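Stories > Short Fiction > The Lid of the Box

She had until noon to be out of the room in Tenstead, and at ten she was still sorting jewelry.

The clothes were done. The books had gone ahead to Junbridge in the back of a Malinowski van, 3 cartons of them, and the lamp was wrapped in a towel by the door. That left the bed with its plaid sheet, and the box that had been sitting under it since June.

It was a food box, the kind that comes as a gift and is too good to throw out. There was a picture of roasted meat printed on the yellow bottom. Her aunt had brought it on a visit and they had eaten everything in it in one evening, standing up. After that it held whatever she took off at night. The lid had been missing for weeks. She had looked for it twice and given up, and now she would have to carry the thing on her lap on the Dareren bus for 40 miles with nothing over the top.

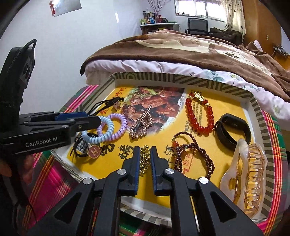
She thought of her grandmother, who was born in 1955 and had never owned more than one necklace at a time. When a clasp broke she had it fixed. When it could not be fixed she bought another. She would have had no use for a box like this, or for hair ties that looked like telephone cord.

The gold beads were from a cousin's wedding. The dark bracelet she had bought for herself with her first pay, and she had worn it every day until the elastic began to go. There was a charm she did not remember at all. She held it up to the window, turned it over and put it down again.

The sensible way was to lay things out on the sheet and see what was worth taking. She had read that somewhere. Keep, give away, throw out. She made a start on it and found that the chains had caught on each other, and that when she pulled at one the others came along. So it all went onto the bed more or less together, and the keeping and the giving away were the same heap.

Downstairs a door closed. The landlady was early. She could hear her putting her bag down in the hall and then waiting, the way she did, for somebody to come out and speak to her.

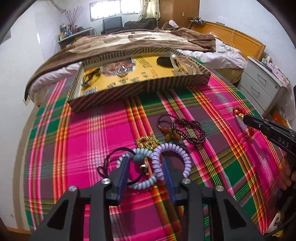 The sheet at ten-thirty, with the box nearly empty.

"Are you packed?" the landlady called.

"Nearly," she said.

She picked up the purple hair tie and put her hair back with it. Then she sat on the edge of the bed and began working at the gold chain with her fingernails, starting from the end she could find. It was slow going. The bus left at 2 and the station was a short walk - she could still do it if she didn't stop for lunch.

"Is there any tape down there?" she called.

"There's string," the landlady said, and started up the stairs with it.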